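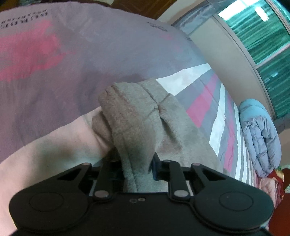
Siobhán Moynihan
Thread on laundry and bedding, because three people asked after I mentioned doing the whole bedroom on Thursday. Long one, mute if you need to.

Siobhán Moynihan
Everything gets sorted on the bed. I used to use the floor and then I had to wash things twice. The striped sheet goes on first, pulled tight, and the clean stuff gets dumped on top of it.

Siobhán Moynihan
The striped sheet is the one with white, two grays and a rose pink. I bought it in July when Stanell was clearing out the last of their bedding. It has held its color fine so far. I wash it cold and dry it on low.

Siobhán Moynihan
Order I work in: big fabric first, then anything fuzzy, then shirts, then socks. Big stuff takes up the whole bed, so there's no point folding socks around it.

Siobhán Moynihan
The lavender-gray piece with the blotchy pink stripe gives me the most trouble. It's large and it slides. Fold it in half the long way, smooth it with your forearm, then in half again. After that it behaves.

Siobhán Moynihan
I fold it so the black lettering ends up on the inside. Printed areas seem to crack faster when they rub against other things on the shelf. I learned that on an old Wurton sweatshirt that is now a dust rag.

Siobhán Moynihan
The light pink one is easy. One fold, second fold, done. It goes on the left side of the bed and stays there as the start of the pink pile.

Siobhán Moynihan
Gray fleece next. Fleece does not fold flat and I have stopped trying to make it. I double it over once, roll it from the seam end and stand the roll up in the drawer.

Siobhán Moynihan
Before rolling, give fleece a good shake by the window. Mine picks up lint from everything else in the dryer, and with the light and dark gray patches you don't notice until it's on your black pants.

Siobhán Moynihan
Someone asked about fabric softener on fleece. I don't use it. It made an older one go flat and kind of waxy. Half the normal detergent, inside out, cold, no softener. Hang it over a door overnight.

Siobhán Moynihan
Detergent is the Hetisent unscented powder. The tub says 2,000 grams and it lasts me most of a season. I was using a full scoop for years, which was too much. The towels got softer when I cut back.

Siobhán Moynihan
Storage. I have 2 drawers under the bed and one shelf in the closet. Fleece and blankets go in the left drawer, spare sheets in the right. The shelf is for anything I'd want in a hurry, like when my sister stays over with no notice.

Siobhán Moynihan
The bed is a Mac Carthaigh, the plain one with the drawers. I measured the left drawer at 111 cm long before I bought dividers and then bought the wrong dividers anyway. Cut them down with a bread knife. Do not recommend – the edges are still rough.

Siobhán Moynihan
Sheet sets: I fold the fitted one, then the flat one, and put both inside one of the pillowcases. Old trick, still works. The striped set is the only one where I have lost a pillowcase. I blame the laundry room at my last building, apartment 302, third dryer from the door.

Siobhán Moynihan
Yes, I do know how to fold a fitted sheet. No, it does not come out square. I tuck the corners into each other, lay it down, fold in the sides and call it a rectangle.

Siobhán Moynihan
For people with small bedrooms: do one load at a time, start to finish, and don't bring the second basket in until the first one is in the drawers. If I have two loads on the bed at bedtime, they both end up on the chair – and then they live on the chair.

Siobhán Moynihan
Whole thing takes me a bit over an hour with the radio on, not counting the dryer. Socks are still not matched. They're in a bag on the doorknob and I'll get to them this weekend.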